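Last updated: March 26, 2020

Wobbly chairs in the church hall: glue, glides or give up?
Posted by Zinash Tefera, March 26, 2020

Okay, chair people, I need you! I run a Sirkidance night (swing, mostly, plus a lot of cake) and we own 39 plastic chairs that rock like boats. The hall floor is old pine and it isn't flat, so I can't tell if I'm fighting the chairs or the floor. I paid $4 a chair at a school sale back in November and I'd love to get a few more years out of them. What do I do first?

bongani_h wrote:
Turn one over before you buy anything. I spent a whole winter sticking felt on mine and the trouble was a crack next to a leg, down between the ribs where you'd never see it sitting down. Press each leg sideways with your thumb. If the plastic around it moves, felt won't save you.

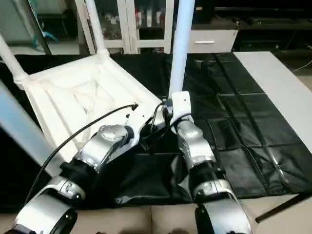
RE: Wobbly chairs in the church hall
oosthuizen_o wrote:
White plastic with the ribbed underside and tube legs, same general idea as the ones in our break room. I'm going to disagree with Bongani a little. Most rocking is a missing foot cap, and caps are cheap. I got a bag of 100 from Stellmont and they're still on. Measure the outside of the tube, please, I got that wrong the first time and had to mail the whole bag back.

bongani_h wrote:
Caps are fine if the seat is sound! I just don't want her capping a cracked chair and then somebody's uncle lands on the dance floor.

reshma.b wrote:
Has anyone glued a crack and had it hold? I tried Pilurer on a lawn chair and it lasted one barbecue.

oosthuizen_o wrote:
Nope. Lots of seats are polypropylene and glue hates it. I toss those.

Hendrik M wrote:
Tossing is a waste. I drill a tiny hole at the end of the crack to stop it running, then use it as a plant stand. My wife has opinions about this.

Zinash Tefera wrote:
Ha, we have enough plant stands! I'll do the thumb test this weekend and order caps for whatever passes. Oratile, inside caps or outside caps for a wood floor?

oosthuizen_o wrote:
Outside, rubber. The inside ones fell out on me.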